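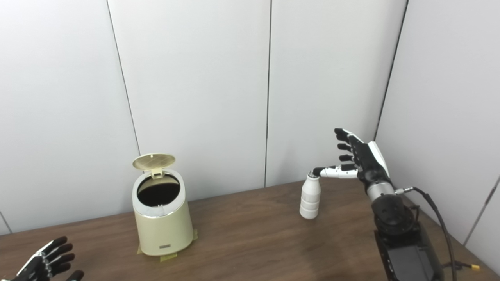 October, workshop notebook, bench corner

Started 2 pm. Going through the small countertop bins for the Lallari break rooms. This is the cream one with the hinged lid. The gray one from Dullton is still in its box and gets its own page.

Taped the bin down before doing anything else. Last time (the Purkau samples) we let them stand free and half the notes were about the bin walking across the table. Front left, right side, and one strip along the front for good measure. Used the yellow roll from the drawer. If anybody needs the bin off the table, peel slowly, the finish on that tabletop marks easily and I don't want to sand it again.

Bottle is the small white ribbed one, drinkable yogurt size. Picked because that is what fills the bins over there, those and paper cups. Cups are for later.

Lid: stays back on its hinge tab when fully open. I like that. The Purkau lid wanted to come forward and you had to hold it with one hand. Haven't done anything about wear yet. Plan is 500 open and close cycles by hand spread over a few sessions, tally on the back page. 66 done as of this entry, no change in the hinge that I can feel. Stopped there because my thumb was sore.

Liner: a bag goes in under the metal rim. Took me two tries to get the edge to sit flat. First time I had too much bag over the side and the rim rode up at the back. Folded it down shorter and it went on fine. Write that on the card that goes out with the bins, people will not work it out when they are in a hurry.

Question from the Mrema side was whether the opening is wide enough for somebody dropping things in without looking. For the bottle I don't see a problem. For a crushed cup, maybe. For a clamshell food box, no, and I wouldn't try to make it work. Those should go in the big bin by the door.

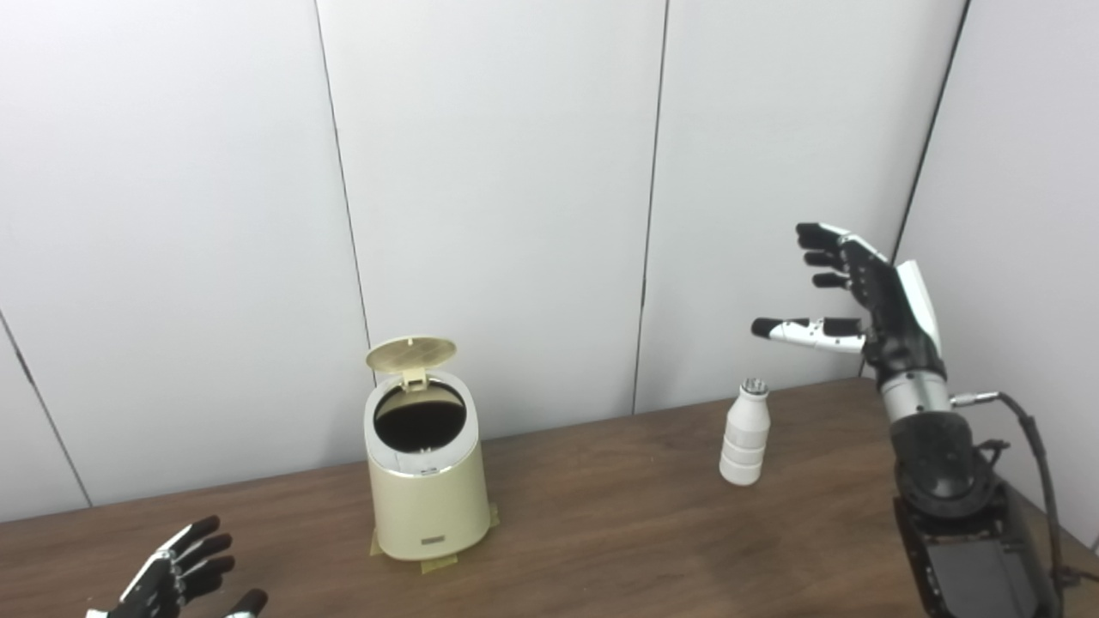
Bottle and bin positions

Keep the bottle to the right of the bin, set back a little, out in the open. I tried it closer in and kept brushing the lid on the way past, which makes it hard to say anything about the bin. The tape around the base is also the mark for where the bin goes back after cleaning. Please don't lift the tape and re-lay it by eye. If it has to be replaced, do one side at a time and leave the other down.

Nothing else on that table while this is going on. No mugs, no rulers. I moved the parts trays to the shelf under the window – they can come back when we're done.

Weight of the bin empty: not taken yet, scale is at the other bench. Same for the inside depth. I'd like both before the gray one comes out so the two pages match.

Budget note, the limit we were given is 35 per bin including liners. Cream one is under. Don't know about the gray one, the slip in the box has no price on it.

To do
– rest of the lid cycles
– scale and depth
– paper cups, flat and crushed
– wipe down the lid, the fine texture on top looks like it will hold dust, see how it cleans with just a damp cloth
– ask Dullton for the price
– more yellow tape, the roll is nearly out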